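Serside trailer refit: progress report to the end of April
Prepared for the Gestville housing fund

Where we are

The last report said the first trailer would be finished by now. It isn't. I didn't write that line and wouldn't have, but it went out under the project's name, so I will start there. The unit has a sound roof, a sound front wall and three quarters of a floor. It has no working bathroom and no water connected. I would call it a bit past halfway, and I would treat anyone who gives you a percentage with some suspicion, me included.

Trailer one

The quote we accepted from Makow in the winter allowed for a new bathroom floor, one new window seal and "minor repairs to frame as found". The frame as found was black from the wheel arch to the back corner. Makow's fitter took up the vinyl on a Monday and had his arm through the wall before lunch. The bottom rail had gone, and so had the uprights on either side of the bathroom window, where someone had once put in a bead of sealant over a bead of older sealant and left it at that.

We have replaced 16 feet of bottom rail, both window uprights and the decking under the bathroom. The new decking is thicker than the old and sits on extra cross pieces, and it no longer moves when you stand on it. The outer skin went back on with new butyl tape. It was hosed for 25 minutes and the inside stayed dry. I was there for that and was glad to see it, but a hose is pointed where you expect the leak to be. I would like to see the unit go through a wet fortnight with the lining panels still off before anyone tells you it is watertight. The programme doesn't allow for that. I am asking for it anyway.

The electrics are a mixed story. The lights and sockets on the kitchen side all work. On the bedroom side one circuit trips when the water heater is switched on, and Makow have twice reported it fixed. It tripped again last week. I have asked them for a written note of what they tested, and I have had a phone call instead.

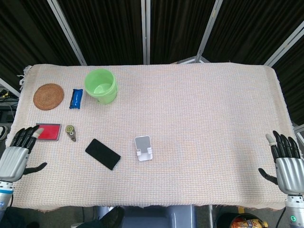
Ovidiu Oprea wrote back on the draft of this section that the rot should have been found at the survey, that a damp meter costs less than one day of a fitter's time, and that he did not see why the fund should pay for a surprise that was waiting behind a strip of vinyl. He asked whether the other trailers had been looked at any more carefully.

I agree with most of that. The survey was done from outside, with the units parked close together, and it shows. As for the other trailers, the answer at the time was no. It is now yes for trailer two, which we opened up at three corners. Two were dry. The third, below the front window, was soft for a hand's width and no further that we could find. Trailer three is still on its old survey and I wouldn't put any weight on it.

Money

The contingency for trailer one is spent. Timber, tape and decking came in close to the estimate. Labour didn't, and labour was always going to be the trouble, as the original budget gave 40 hours to the whole of the structural work. That was used up before the bathroom wall was closed.

There is one saving. The shower tray and surround were going to be bought as a set through Ciobanu, who wanted £500 more than the price of a standard domestic tray with wall panels cut to fit. We have gone for the domestic tray. It is a little heavier, and the new floor will carry it. It also means the waste outlet is in a different place, and the pipe run has to be altered. I have seen that described as "a simple change". I will believe it when the water goes down.

I am not asking for more money in this report. I may be in the next one, and I would prefer you heard that from me now.

Programme

Trailer one: tray in, waste altered, lining back on, then the bedroom circuit. Makow say three weeks. I have allowed five.

Trailer two: strip out the front corner and repair. No start date until trailer one is off the hardstanding, whatever the wall chart says.

Trailer three: proper survey first, with the vinyl up and a meter in every corner. I recommend we don't sign anything for this unit until that has been done. If it is as bad as the first, it may be better sold for parts – the axles and fridge are good – and the money put into the other two.

Decisions needed from you

Whether trailer one can stand open for the wet fortnight, and the handover date move to suit.

Whether the survey of trailer three can come out of the existing survey line, where there is enough left to cover it.

Whether you want Makow kept on for trailer two. Their carpentry is good. Their paperwork is poor and the circuit still trips. I would keep them for the timber work and get a separate price for the electrics.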